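The grasp filter, again

7 Jul 2025

So I finally ripped out the old grasp filter in Litevura, and I feel about a stone lighter. If you've been reading since April you'll know I've moaned about it at length. For anyone new: the grasp proposer looks at a point cloud of the counter and spits out a big pile of possible gripper poses, and the filter is the bit that throws away the daft ones before the planner wastes its time on them. Mine had grown to seven separate checks, all written on different evenings, and at least two of them disagreed about which way the z axis goes.

What set me off was bowls. Mugs were fine, the potato was fine (everything can pick up the potato), but anything low and open with a thin rim got almost every candidate rejected. I logged one batch of 3,000 proposals and the filter binned 2,842 of them. I'd assumed the proposer was rubbish and spent a whole weekend retraining it, which changed nothing at all, and then Jingyi Pan asked me on a call whether I was checking collisions against the object I was trying to grab. Well. Yes. Yes I was.

With a mug you get away with it, as the mesh I use for collision is a bit smaller than the real shape. With a bowl one finger has to go down inside, and my collision mesh was a convex hull, so as far as the checker was concerned the inside of the bowl was solid. Every rim grasp looked like a finger stuck through a lump of rock!
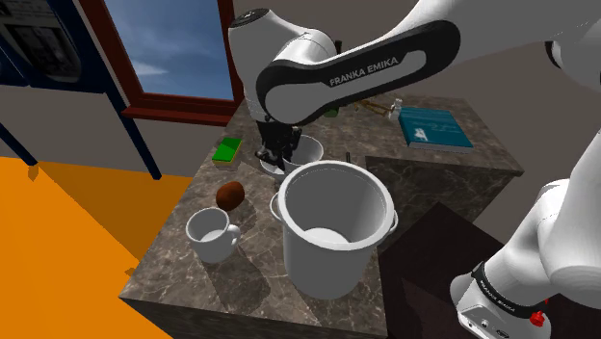 Rim grasp on the small white bowl in the sim, stockpot right in front to keep the planner on its toes.

The new version decomposes each object into convex pieces properly, keeps the hollow bits hollow, and treats the target differently from its neighbours. Fingers may come close to the target, the palm may not, and everything else on the counter gets a fixed margin. It's one function now. I can read it without scrolling, and the frames all go through the same transform helper, so z is z.

Clutter is still a pain. The stockpot is the worst of it, being so much taller than everything else, and when the bowl sits just behind it the planner likes to bring the wrist in from silly angles. Ross Aitken reckons I should score approach directions earlier and stop leaving it all to the trajectory optimiser. He's probably right, but that means touching the Gresia bindings and I've promised myself not to open that folder until I've had a holiday.

Planning time has gone up a bit, by the way. More convex pieces, more pairs to check. I've cached the decompositions so you only pay for it the first time an object is loaded, and if you delete the cache folder by accident (hello) it rebuilds itself, just slowly.

Still on the list: thin handles, which come out of the point cloud as a sort of dotted smear, and a sensible error when there are no grasps left, instead of the empty list that crashes three files later. The branch is called hollow-things if you want to try it. Tell me what breaks.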